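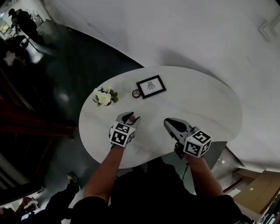

The Lobo oval table is the one we get asked for most, and we are so pleased to have it back in both sizes. It started out as a cafe table (Estrella Zamudio drew the first version for a lunch counter with a very tight corner) and it has slowly found its way into apartments, waiting rooms and shops. The top is pale white with a marble look, and the gray veining is faint enough that you can put almost anything on it and the top won't fight back. White flowers with plenty of dark green leaf look lovely on it, and so does a small black frame laid flat with a line drawing on a white card. Try a few small things along the far side and leave the near side free for elbows!

The oval matters more than you might think. You get nearly the seating of a rectangle, no corners to catch a hip on, and an easy path around it in a narrow room. Two people can sit across from each other and still share a pot of coffee without stretching.

Sizes and finish
Lobo Small seats 2. Lobo Long seats four, five if they like each other.
Top: white marble look, soft gray veining, rounded edge, sealed.
Base: center column, sold separately in black or white.
Assembly: 11 bolts, hex key in the box. Allow roughly half an hour and have a second person help you turn it over.

Veining varies from top to top. Some are almost plain and some have a stronger line running the long way. If you have a preference, put it in the order notes and Kenneth Aquino in our warehouse will go through what's on the rack.

Care
Wipe with a damp cloth and mild dish soap, then dry. Skip scouring pads and anything with bleach. Coffee and red wine come off easily if you get to them the same day. Use a trivet under hot pans.

Goes well with
The Mavix stool, which tucks right under the Long, and the Zodness pendant if you are hanging a light over the middle.

Delivery
Tops ship flat from Broswood in a padded crate. The Small is in stock now. The next batch of the Long arrives in February, and you can reserve one with a deposit. Fabric and finish samples for the whole range are free, up to 2 per order.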